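Ticket 2541 – Play kitchen set, incomplete and mixed items
Site: Kadero Early Learning Centre
Supplier: Clitik Play Supplies
Opened: March 2020
Category: Equipment – missing or incorrect parts
Priority: Low
Status: Resolved, with one item carried over

Summary of request
The centre asked for help in matching its pretend food and tableware to the packing list for the Turneo kitchen set. Staff had noted that several pieces on the table were not named on the list, and that some listed pieces could not be found.

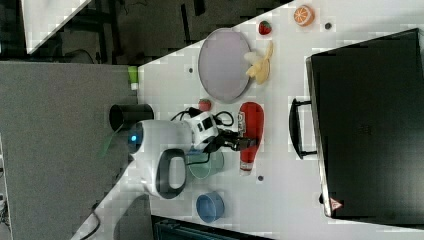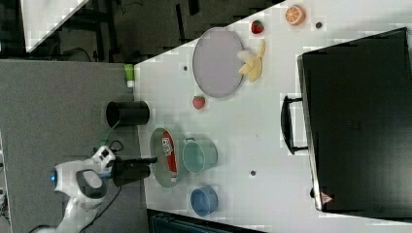 Attachments 1 and 2: play food and tableware on the white table. The pink bowl and the mint-green and blue cups are in attachment 2 only.

Initial response from support
Thank you for the photographs. The oval plate with the darker rim, the peeled banana, the strawberries and the orange half match the Turneo set and may be ticked off. The lavender-grey colour of the plate is correct. Earlier sets were supplied with a white plate, and both colours remain in use.

Please check the underside of each remaining piece for a moulded part number and reply with the numbers found. Pieces without a number were not supplied by Clitik and should be kept in a separate tub until the ticket is closed.

Reply from the centre
All pieces have been checked. The red ketchup bottle in attachment 1 carries number 63. The pink bowl carries number 74. No number was found on the black cylindrical container, which is lying on its side in attachment 1, or on the small green piece with the white base near the corner of the table.

The red and white packet in the pink bowl also has no part number. Staff believe it came from the old shop corner, as other packets of that kind are kept there.

The centre also reports that the orange is a half only. The packing list reads "orange, 2 halves". The second half was not in the storage tub, the dress-up trunk or the sand room.

Response from support
Numbers 63 and 74 are both confirmed as Turneo parts. The bottle was left off the printed list in error. A corrected list has been sent to the centre by post and should replace the sheet inside the lid of the tub.

The black container and the green piece are not part of any set sold by Clitik. Our records show that the centre also holds a Hijazi picnic set, and it is suggested that both pieces be compared with the leaflet for that set. The packet may be returned to the shop corner.

With regard to the orange, the halves are held together by a fabric fastener, which weakens with washing. The two halves are often put away apart for this reason. Please check any tub that holds cutting fruit before a replacement is ordered.

Reply from the centre
The Hijazi leaflet has been found. The black container is shown on it. The green piece is not, and it has been placed in the odds-and-ends tin in the office.

The cutting fruit tub has been emptied and checked. It held a lemon half and a quantity of dried modelling dough, but no orange. The centre would like to order the missing half.

The centre also asks whether the cups may be put through the dishwasher. Staff have been washing them by hand at the end of each week.

Response from support
Single halves are not stocked. A whole orange has been added to the centre's next order at no charge, and the spare half may be kept. Delivery is expected within 8 working days.

The mint-green and blue cups may be washed on the top rack on a cool cycle. The strawberries and the banana should be wiped with a damp cloth only – soaking lets water into the seams, and the pieces are slow to dry.

Actions
Corrected packing list to be placed in the tub lid – centre, done.
Black container to be moved to the Hijazi set – centre, done.
Packet to be returned to the shop corner – centre, done.
Replacement orange to be sent – Clitik, open.
Green piece with white base – not identified, no further action by support.

The ticket will close on receipt of the orange. If the parcel does not arrive, please reply to this message and quote the ticket number.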